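Wanted: people who are fussy about shelves (paid, September)

The Osthorpe is a shared workroom on the upper floor at Nevthorpe, and for the most part it is a pleasant place. It has good light, a kettle that works and shelves onto which people have been putting things down for years without ever picking them up again. We would like to change the last part. We are looking for up to 40 participants for a household sorting study called Totine, and you need no qualifications beyond opinions.

You know whether you have them. If you have ever moved a friend's dish rack while the friend was out of the room, please keep reading.

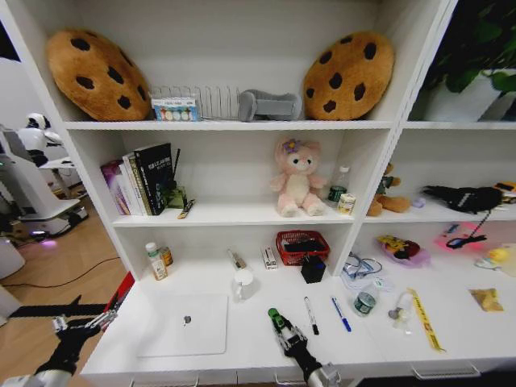
Miranda wants it on record that a shelf with plush toys on it is a shelf doing its job, and that anyone who applies hoping to throw out a bear should apply elsewhere. She took part in the pilot and put back everything the person before her had taken away. We thought this was very useful and have asked her to come again.

What you'd do

You come in for one session, morning or afternoon. You get a set of shelves holding the usual household mixture – books, bottles, soft toys, bits of stationery – and you put it in whatever order seems right to you. Then you tell us why. Some people take ten minutes over the tidying and an hour over the why. Both are fine, and the biscuits last either way.

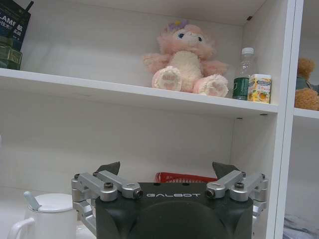

You may group by size, by color, by how often you'd reach for a thing, or by a system you've been refining since childhood and can't explain to your family. We only ask that you finish what you start. Half a system is what we have already.

The second part is at the table, where you plan a shelf of your own in outline. 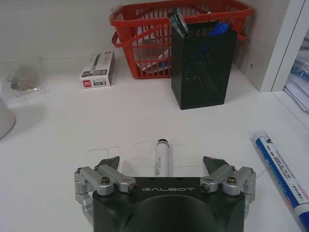 Drawing ability is not required, and we have seen the evidence for that. You mark out where things should go, change your mind, and mark it out again. Light gray lines are plenty to begin with, and there are markers with black ink caps or without, so bring your own if you're particular. Keep the sketch simple enough that a stranger could shelve a cushion by it.

Pay and practical matters

We pay $100 for the session, plus travel within Nevthorpe. You must be 18 or over and able to stand for a while, though there are chairs. Please don't bring a label maker.

To apply, write up to 400 words on the worst shelf in your home and send it to Rizwan Weerasinghe, Totine, Box 1347, Nevthorpe. He reads all of them and answers most.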